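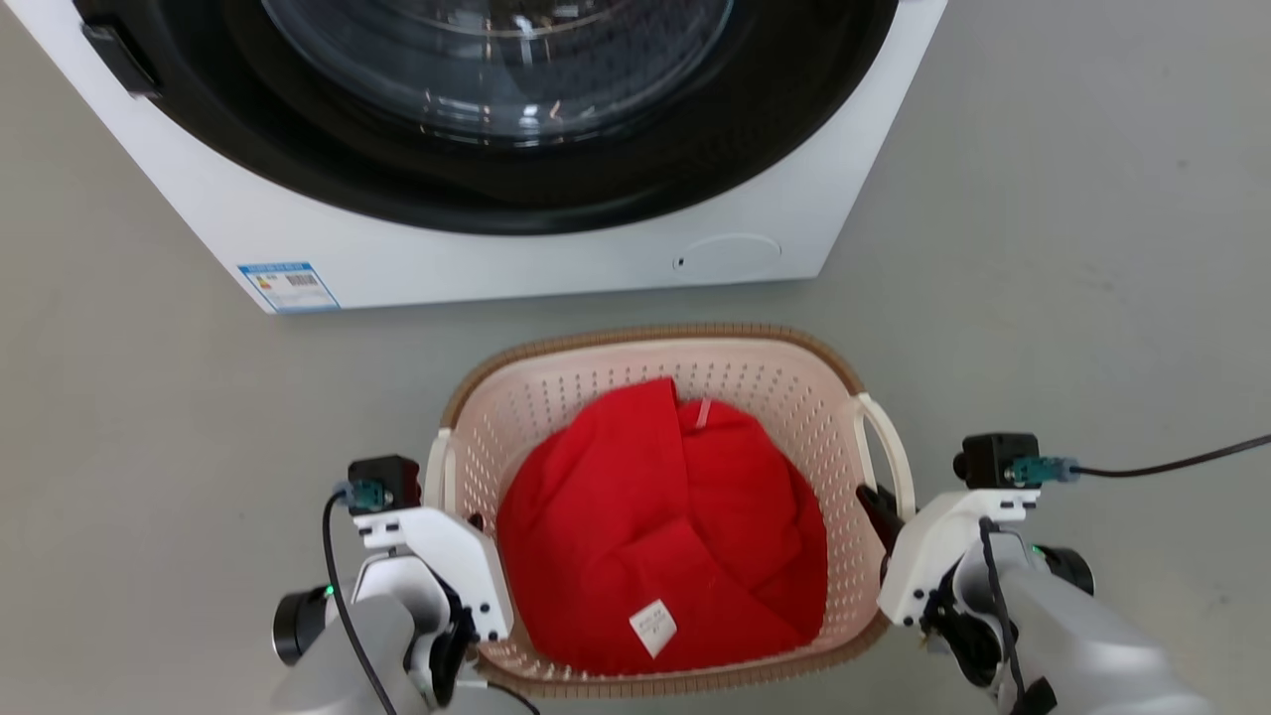

*Front-loading washer, with the filter cover low on the right side*

# How to clean the drain filter of a front loader

If your washer stops with water inside, or the clothes come out too wet, please check the filter before you call the service. I do this job every 2 months and it takes me 15 minutes.

You need a flat dish, an old towel, a toothbrush and a coin or small screwdriver.

1. Turn the machine off and pull the plug. After a hot program, let the water cool down first. At 70 degrees it can burn you badly.
2. Spread the towel on the floor and put the dish under the filter cover.
3. Open the cover. Many have a small slot for the coin. Push gently — the plastic hooks break easily, and a new cover for my old Mulder took three weeks to arrive.
4. If there is a thin drain hose, pull out its plug and empty the water into the dish. You will probably need to do it several times.
5. Turn the filter slowly to the left. When water comes, stop, wait, and continue.
6. Wash the filter under the tap with the toothbrush. Look also into the hole, where hair pins and buttons like to stay.
7. Screw the filter back until it is firm, and close the hose.

Run a short rinse and watch the floor near the cover. If you see drops, the filter is not straight in its thread, so drain again and repeat step 7.

On some Wevora models the filter is behind the whole lower strip, and the strip must be unclipped from the left end. Check your manual for this.

Last edited 2022-10-04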